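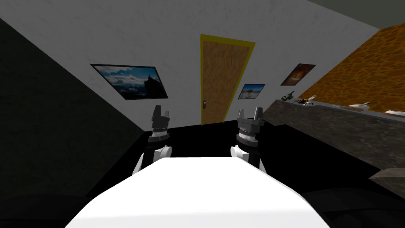 Part-time bookkeeper, Cunddale

Flivent is looking for a part-time bookkeeper to work 16 hours a week at our Cunddale office. We rent out tables, chairs and tents for weddings and company events. The job starts in March.

You will enter supplier bills, send customer invoices, match bank statements and chase late payments. We send out about 50 invoices a week in summer and far fewer in winter. Payroll is handled by an outside firm, but you will collect the time sheets and pass them on.

You need at least 2 years of bookkeeping experience and should be comfortable with spreadsheets. A degree is not required. Rental or event experience would help.

Hours are mornings, 9 a.m. to 1 p.m., four days a week. Which days can be agreed at the interview. Parking is free. Paid vacation is in proportion to hours worked.

You will report to Harish Palaniappan, office manager. Send him a resume and a short note saying when you could start. Please include two references. Interviews will be held in Suite 102.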